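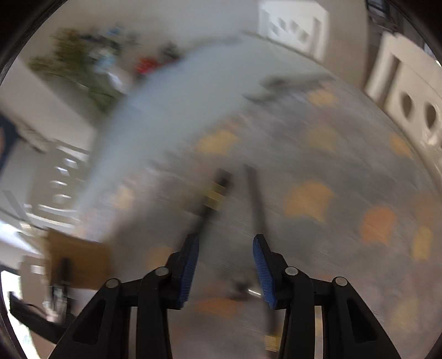 Section 4. Your First Recording Session

You have reached this section because your gripper is assembled, your name is on the sign-out sheet, and Thịnh Trương has watched you open and close the fingers without losing a screw. Congratulations. The club now trusts you with one table and a handful of kitchenware.

The Furau hand gripper is the hand-held half of our Bresex project. You supply the arm. Later on, the club's robot supplies a different arm and tries to do what you did, including the parts you would prefer to forget. By last October the club had 1,272 usable recordings, and a good many unusable ones in which the operator wanders off to answer the door with the camera still running.

Before you start

You need:
- one Furau gripper, charged
- the Vedus memory card that came in the same pouch
- a utensil holder with something in it
- a table you can reach from at least two sides
- a partner with the clipboard

Work at home or in the club room. Homes are better, as they contain furniture that no engineering student would have chosen.

CAUTION: The fingers pinch. They do it slowly and without malice, but they do it. Keep hair, lanyards and earbud cords away from the linkages.

4.1 Check the gripper

1. Hold the gripper pads up and look at the four silver pivot pins across the linkages. Each should sit flush. A pin that has started to back out will finish the job during your best take.

2. Squeeze the trigger fully and release it. The fingers should meet and part evenly. If one arrives late, see Section 7, "One Finger Arrives Late."

3. Wipe the blue pads with a barely damp cloth. The ridges collect crumbs, and a crumb is enough to make a chopstick roll. Do not use hand cream before a session. We have had this conversation.

4. Insert the card, press the record button once, and wait for the double beep. A single beep means the card is full. No beep means you are holding the power button.

Note: Everything the camera faces gets recorded while you carry the gripper across a room, including the floor and your housemate's opinion of the project. Start recording first and walk to the table second. The software finds the start of the task for you, and the walk gets trimmed. Swinging the gripper like a shopping bag gives you blur and gives the rest of us a headache. Walk as if you were holding soup.

4.2 Set up the table

5. Put the holder near the middle of the table, where you can get at it without leaning on anything. Leave the tablecloth on if there is one. Patterned cloths are welcome, and we already have plenty of plain desks.

6. Load the holder with a mixture. Long thin things and broad flat things should share the space, the way they do in a real kitchen. Chopsticks with rice paddles, a fork and a knife make a respectable crowd. Table knives only. The Roussel chef's knife in the club drawer is for cake.

7. Leave the background alone. Do not tidy the counter, hide the vases or straighten the pictures. A robot that can only work in a showroom will have a short career.

8. Bring the gripper in low with the fingers open and stop short of the holder, one pad on each side of your line of approach. Hold still for 2 seconds. Your partner writes down the time and says "go" in whatever tone they like.
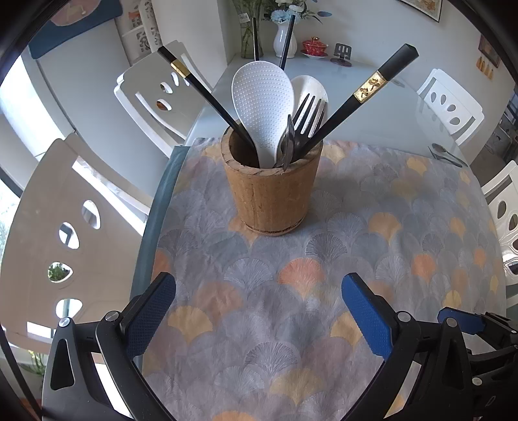 9. Pick the item your partner calls out. Close the pads on it below the top, lift straight up until it clears its neighbors, and lay it on the cloth. Chopsticks that lean outward are the easy ones. Anything in the thick of it will try to bring friends.

10. If two items come up together, carry on and put both down. Have your partner mark the take "D" for double. Do not shake the extra one loose.

11. Return the item to the holder, back off, and open the fingers. That is one take. Do 4 takes, swap roles with your partner, and do another 4.

CAUTION: If something rolls off the table, let it fall. Operators who lunge for falling cutlery with the gripper have so far saved no cutlery and bent one linkage.

4.3 Finish up

12. Press record once and wait for the long beep before you set the gripper down. Rest it on its back, pads up.

13. Copy the card to the Bresex folder under your initials. "Final," "final2" and "real final" are not initials.

14. Wash the utensils. They have been on the table, and in some sessions on the floor, and somebody will want rice with them later.

15. Return the gripper, pouch and clipboard by Friday at noon. Thịnh keeps the late list on the inside of the cupboard door, in permanent marker.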